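鏡とマットのある部屋で　クエン・ブイさんに聞く
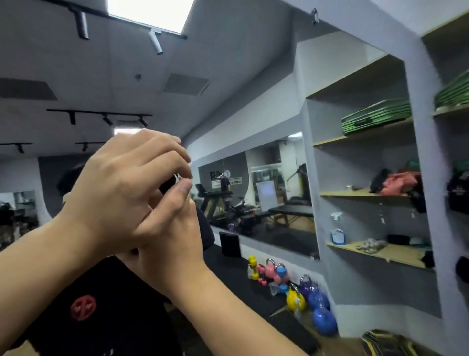 ウナからは先に、ジムの話を書くなら機械の値段より床と棚の話を書いてほしい、と注文が来ていた。毎日通う人が本当に困るのは、マットが見つからないことや、鏡の前が混んでいることなのだそうだ。その注文を手帳に写して、私はクエン・ブイさん（Quyên Bùi）に会いに行った。

クエンさんは、小さなトレーニングの部屋「ステテデロ」を任されている。ベトナムで生まれ、大人になってから日本に来た。私も日本語を外国語として習った者なので、二人の会話はときどき止まり、辞書を引き、また進んだ。以下の言葉は、クエンさんに確認してもらいながら、私が整えたものである。

部屋に入ると、最初に鏡が気になる。壁に大きな鏡があり、ランニングマシンも、黒い施術台も、その中に映っている。

「鏡は自分を見るためのもの、と皆さん思っています。でも教える側には、後ろを見る道具です。私が前を向いて説明しているとき、後ろの人の膝が内側に入っている。それが鏡で見えます。振り向かないで直してあげられるので、その人は恥ずかしくないです」

反対に、鏡が嫌いだという人もいる。最初の一か月は鏡に背中を向けて運動する人が多い、とクエンさんは話した。

「それでいいです。私は『鏡を見てください』とすぐには言いません。三か月ぐらいたつと、自分で少しずつ向きを変えます。斜めになって、それから正面になります。向きが変わった日は、ノートに書いておきます。本人には言いません」

棚の話を聞いた。灰色の作りつけの棚で、板は明るい色の木である。上のほうの段に、緑色のマットが重ねて置いてある。マットのように毎日使うものを、なぜ高いところに置くのだろうか。

「最初は下でした。下に置くと、取りやすいです。でも戻すとき、皆さん投げます。悪い気持ちではなくて、疲れているからです。足で押す人もいました。高いところだと、両手で持って、ちゃんと上げないと入りません。だから、そろいます」

背の低い人はどうするのかと聞くと、クエンさんは少し笑った。

「私も低いですよ。背の高い人に頼みます。頼むと話が始まります。名前を覚えます。それに、届かない人の分は、私が朝のうちに下ろしておきます。これは内緒のサービスでしたが、書いてもいいです」

マットは「グルストポート」という店から買っている。緑色を選んだのは、好みだけの理由ではなかった。

「前の部屋では黒いマットを使っていました。黒は汚れが見えません。見えないと、拭きません。緑は汗の跡も、靴のゴムの跡も見えます。掃除する私には大変な色ですが、使う人には親切な色です」

マットの拭き方にも決まりがある。薄めた洗剤を布につけ、長いほうの辺に沿って拭く。丸く拭くと、汚れが真ん中に集まるという。拭いたあとはすぐに重ねない。どれぐらい待つのですかと聞いたら、「手の甲をあてて、冷たくなくなるまで」という答えだった。時計では決めていない。梅雨の時期と九月では、乾く早さがまったく違うからである。

次に、明かりについて聞いた。天井には黒いレールがあり、そこに筒の形のスポットライトがついている。明るい四角の天窓のようなところもある。

「スポットライトは向きを変えられます。これがとても大事です。床に寝る運動をするとき、光が顔にまっすぐ来たら、目をつぶってしまいます。目をつぶると、息も止める人がいます。私は新しい運動を考えたら、まず自分で床に寝て、天井を見ます。まぶしかったら、ライトを動かすか、マットの場所を変えます」

私もやってみたいと言ったら、すぐに場所を空けてくれた。床に寝て天井を見ると、立っているときとは別の部屋に来たような感じがした。天井の換気口などというものを、私はこの日までよく見たことがなかった。クエンさんによれば、換気口の真下は夏には人気があり、冬には誰も選ばない。それで季節が変わるとき、マットを敷く位置を少しずらす。床には印をつけない。印があると、皆が印の上に立とうとして、隣の人との間が狭くなっても動かないそうだ。

ステテデロの前に、クエンさんは「サバラ」という、もっと大きなジムで働いていた。会員は2000人いた。

「受付で、一日中カードを見ていました。名前は見ますが、顔はあまり見られません。ある日、階段でつらそうな人がいて、私は声をかけました。その人は98キロのバーベルを上げる人で、スタッフは皆、強い人だと言っていました。でも階段では手すりを持っていました。上げる重さの数字はみんな知っていて、膝のことは誰も聞いていなかった。私も聞いていなかったです」

そのことがあってから、もっと小さい場所で教えたいと考えるようになった。今の部屋で最初に聞くのは体重でも目標でもなく、家に階段があるかどうかだという。階段がある人には、降りるときにどちらの足から出すかも聞く。答えられない人が多いので、次に来る日までの宿題にする。

施術台の使い方についても教えてもらった。黒いクッションの台で、枠は木である。

「ほぐすときにも使いますが、いちばん多いのは、座って話すときです。椅子だと、面接みたいになります。台に横に並んで座ると、足が少しぶらぶらして、皆さんよく話します。昔のけがのことは、たいてい台の上で聞きました」

手の運動の話になると、クエンさんの説明は急に長くなった。握る力は誰でも気にするけれども、指を組むこと、小さいものを両手で包むこと、指の先だけで持つことは、練習する人が少ない。家では、洗濯ばさみや消しゴムのような小さいものを使えばよいそうだ。両手の指を組み、指先でそれを持って、落とさないように、ゆっくり肘を上げる。

「肩が先に上がったら、そこで止めます。もっと上げたいと思っても、止めます。回数は決めません。数えると、数のほうが大事になりますから。テレビのコマーシャルの間だけ、でいいです」

料金のことも少し聞いた。体験は一回1000円で、マットはいつでも無料で借りられる。自分のマットを持ってくる人もいるが、部屋に置いて帰ることはできない。以前に預かったことがあり、引っ越した人のマットが一枚、長い間残ってしまったからである。捨てることもできず、連絡もつかず、結局クエンさんが自宅で保管している。

「いつか取りに来たら、返します。ときどき広げて、風を通しています。自分では使いません。人のものですから」

これから部屋で変えたいところはありますか、と最後に聞いた。クエンさんはしばらく棚のほうを見てから、マットの段の高さを少しだけ下げるかどうか迷っている、と答えた。最近、肩を痛めた人が新しく入った。その人は背が高いが、腕が上がらない。背の高い人に頼めばいいという今までのやり方では、この人は頼まれる側になってしまう。

「棚板を一段下げるのは簡単です。でも、下げたらまた投げるかもしれない。それで今、その人と相談しています。その人は、下げなくていい、上がるようになるまで待ってください、と言います。私は待つのが仕事ですけど、その間にマットを一枚、どこに置けばいいか。まだ決まっていません」

話を終えて玄関で靴をはいていると、クエンさんが後ろから、右の足からはきましたね、と言った。自分では気づいていなかった。帰りの駅の階段で、私はどちらの足から降りるのか確かめようとして、手すりを持ったまま少し立ち止まった。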